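Compte rendu de la réunion du mercredi 25 décembre 2024, coin bureau et petite salle

Oui, je sais, une réunion ce jour-là, c'est un peu raide, mais c'était la seule date qui convenait à tout le monde et il y avait des chocolats ! Je reprends mes notes dans l'ordre où on a parlé, avec quelques trous vers la fin (j'écrivais d'une main).

## 1. Le bureau blanc

On a commencé par lui, forcément. La majorité veut le garder : le bord avant arrondi est agréable, le blanc éclaircit la petite salle et personne n'a envie de démonter le pied. Une voix contre, pour qui il prend trop de place. J'ai proposé de le décaler de 60 cm et de voir en janvier si on se cogne encore dedans. Adopté.

Vodora nous avait envoyé en août un devis pour un modèle plus court. On le laisse dormir, sauf si le décalage ne donne rien.

## 2. Ce qui traîne dessus

Gros morceau de la soirée, on y a passé un temps fou. La règle retenue est simple : le soir, le plateau est vide. Les stylos vont dans le tiroir de l'entrée, les papiers dans la bannette Kuroda, et les boissons repartent avec leur propriétaire. Pendant la journée, une bouteille par personne, fermée, bouchon vissé - le café renversé sur les plans de Watumska est encore dans toutes les mémoires, la mienne surtout.
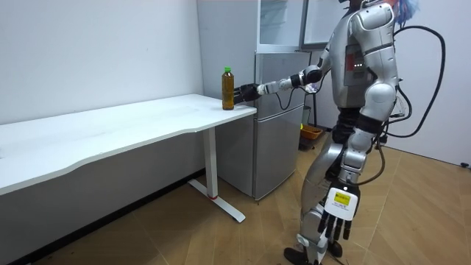
Pour le thé en bouteille, on continue à commander chez Radis, qui livre à l'étage. Il nous reste environ 70 bouteilles à la réserve, donc pas de nouvelle commande avant la rentrée. J'avais demandé si on pouvait essayer autre chose que du thé (un jus de pomme, par exemple), et j'ai été battue à plate couture. Je reposerai la question au printemps, vous êtes prévenus !

Les bouteilles vides vont dans le bac de tri du couloir. Les bouchons à part, dans le bocal : on espère arriver à 1 000 avant l'été, et on en est encore très loin.

## 3. Sol et câbles

Discussion plus courte. On passe l'aspirateur 2 fois par semaine, y compris autour du pied du bureau, là où la poussière s'accumule. Les câbles ne doivent pas traverser le passage. Il faudrait des attaches, je m'occupe d'en acheter un sachet.

## 4. Divers

- Clé de la réserve : elle revient au crochet, pas dans une poche de manteau.
- Chiffons : les anciens sont bons à jeter, j'en rapporte de chez moi.
- Affichage des règles du bureau : une feuille, en gros caractères, à côté de la porte. Je la tape cette semaine.
- Chaises : reporté, on avait tous faim.

Prochaine réunion à la rentrée, date à fixer par message. Si j'ai oublié ou déformé quelque chose, écrivez-moi et je corrige avant de ranger ce compte rendu dans le classeur.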